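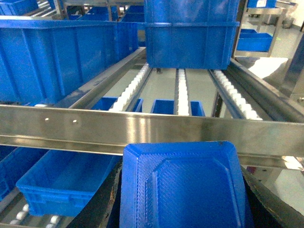
Washing a football kit: which tips hold up

Every season the same advice goes around the parents' group chat, and every season half of it ruins somebody's jersey. I have washed kit for two players over 17 seasons between them, plus a spell doing the whole team's bibs, so I have tried most of it. Some works. A lot of it sells bottles.

Freezing the jersey to kill the smell

Doesn't do much. The shirt comes out cold, and twenty minutes into the warm-up it smells the way it did before. If a shirt still stinks after washing, there is too much detergent in it already. Run it again with none at all and an extra rinse.

Sports detergent

I used Flova for a whole fall and then went back to the cheap store powder. I couldn't tell the shirts apart and neither could the people wearing them. Abella makes one with a stronger perfume, if perfume is what you want. I don't.

Vinegar

Half a cup in the rinse, fine, it seems to help with armpits. I would not use it every week on anything with elastic, and never in the same load as bleach. Anyone who tells you it "sets the colors" should be asked to show you.

Grass stains

Cold water, a little dish soap, an old toothbrush, and leave it for 8 hours or overnight. Hot water first is a mistake. White socks come back to a sort of cream and that is as good as they get, whatever the before-and-after photos say.

Mud

Let it dry. Bang the shorts against a wall outside, then wash. Rinsing wet mud in the sink spreads it and does the drain no favors either.

Printed names and numbers

Inside out, cool wash, no dryer. The peeling everyone blames on cheap printing is mostly the dryer, in my experience, although I have one shirt that peeled on the line and I can't explain that.

Boots

Newspaper inside, laces loose, away from the radiator. In December a soaked pair can take 72 hours to dry properly, so own two pairs or accept damp feet. I tried the Fultari boot dryer and it was no faster than newspaper and a drafty hallway. Don't put boots in the washing machine. I know someone's cousin does it.

Shin guards

Wipe them with soapy water after each match and keep them out of the closed bag. The Ploltau spray claims 200 uses a can. Mine ran out well before spring and the guards smelled of pine and feet.

Goalkeeper gloves

Rinse in lukewarm water, press the water out, dry flat in the shade. Wringing them splits the palms. Special glove wash I have no opinion on, as I refuse to pay for it.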